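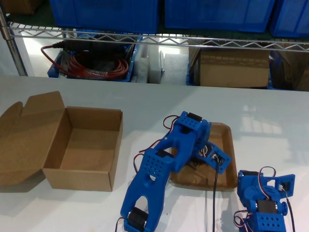

Photo: Rastmont Robot Club

How does a robot arm move?

Your arm bends at the shoulder, the elbow and the wrist. A robot arm has joints too, and each one needs a motor to turn it.

At Rastmont Robot Club, children aged 10 to 16 are building an arm called Homero. Its blue parts were made on a 3D printer, which lays down thin layers of melted plastic until a solid shape is finished. Printing all the parts took roughly 127 hours.

The black boxes in the joints are servos. A servo is a small motor that can turn to an exact angle and stay there. The thin coloured wires carry power to it, and also the signals that tell it how far to turn.

At the end of the arm is the gripper — the robot's hand. The club is writing a program to make Homero pick up a small block from a cardboard tray and drop it in a box. The block must not touch the table on the way.

In September the club will take Homero to the Skultora Cup. Each team gets 2 tries, and each try lasts 4 minutes.

Try it yourself: keep your elbow straight and touch your nose. Which joint do you miss?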